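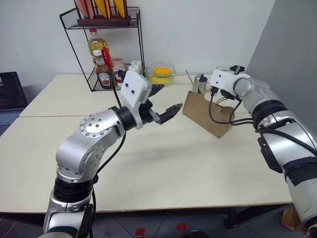

Fig. 4 - Paper bag trial: right gripper holding the top of the bag, left gripper standing by with its jaws slightly open.

4. Comparing the two grippers on a paper bag

By now you've got both arms powered, homed and talking to the controller. If you haven't, go back to section 3 and sort that out first. I've tried skipping ahead and all I got for it was a wrist fault and a cold cup of tea.

I use a plain brown paper bag as my first proper test object. A wooden block tells you next to nothing (every gripper on earth can pick up a block), but a bag folds, slips, swings about and crumples the moment you're heavy-handed. I ran this one with the Hollar fingers and then the Saliba fingers, and it split them apart in an afternoon!

Before you start

You'll need a few paper bags of the same size, the test log open on your laptop, and a clear patch in the middle of the table. Bottles, fruit and whatever else you're saving for later trials can live at the back, as long as they're out of reach of both arms.

CAUTION: Keep the e-stop in your own hand for the first run of any new finger set. Don't leave it on the bench.

Steps

1. Open the Flaltano panel and load the profile for the fingers you've fitted. The name at the top should match the label on the finger bag. Dean Haslam and I lost a whole morning to a mismatched profile, so check it twice.

2. Set the grip force to 24 on the slider for both arms. That's low, and it's meant to be.

3. Lay the bag flat with its folded edge toward the right arm.

4. Jog the right gripper until the top of the bag sits between the jaws, then close slowly. Stop as soon as the paper quits sliding.

5. Raise the arm just enough to get the bag off the surface. A tilt is fine. You only want to know whether the grip holds while the weight hangs to one side.

6. Hold for 800 milliseconds, then log the result as held, slipped or crushed.

7. Bring the left gripper in from the other side with its jaws partly open, and park it short of the bag. Have a good look at the gap from both wrist cameras before you go any further.

8. Close the left gripper on the free edge, lower both arms together, and release the right one first.

9. Swap the fingers and do the lot again with a fresh bag. Creased paper grips better than new paper and it'll flatter whichever set goes second.

NOTE: If the bag slips at 24, go up in small steps. I wouldn't take the slider past 78 with paper. Past that the Saliba set leaves tooth marks, and the Hollar set isn't much kinder.

NOTE: Watch your cables when the wrist rolls. The loops need enough slack to follow the wrist around, but not so much that they drag on the table. Priit Kütt ties his back with a soft strap at the forearm and I've pinched the idea.

What I found

Over 124 lifts, the Hollar fingers slipped less often at low force, and the Saliba fingers were easier to line up on a thin edge. For bags I'd go with Hollar. For cards and envelopes I'd probably fit the Saliba set and put up with the fussier force tuning - your colour of paper won't matter, but a glossy coating certainly will.

If your numbers look nothing like mine, check the finger pads for dust and give them a wipe with a dry cloth, then run steps 4 to 6 again. Squeeze bottles are next, in section 5, and they need the wider jaw stops fitted.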